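4.3 Unintended finger closure

Of the 217 pick attempts logged on the Ginis arm in February, 159 ended with the object lifted clear of its container. The remainder were reviewed by hand. The largest group shared one fault: the fingers closed fully before the descent began, and the controller carried on as if an object were held.

The fault was traced to the grip check. The check compares motor current with a fixed threshold, and when the two fingertips press against each other the current rises in much the same way as it does on a hard object. A closed, empty gripper was therefore reported as a successful grasp – and the arm moved off towards the drop point. Figure 6 gives the wrist view with the fingertips together and the basket of artificial vegetables to the right.
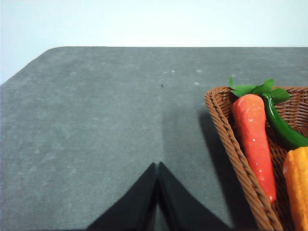

Figure 6. Wrist camera view, fingers closed, basket at right.

Fung-ping Chung objected, on reading a draft of this section, that current alone should never have been trusted, and that finger position was already available from the encoder at no extra cost. We accept the point. Position had been left out of the check after an earlier fault in which the encoder lost its zero following a hard stop, and it was not put back once that fault had been repaired.

The revised check requires both signals to agree. If the current is above threshold but the finger gap is under 2 mm, the grasp is marked as void, the fingers reopen and the arm stays where it is until the operator clears the stop. Thin objects such as leaves can still fall below this gap and be rejected wrongly – a limit we have not yet removed.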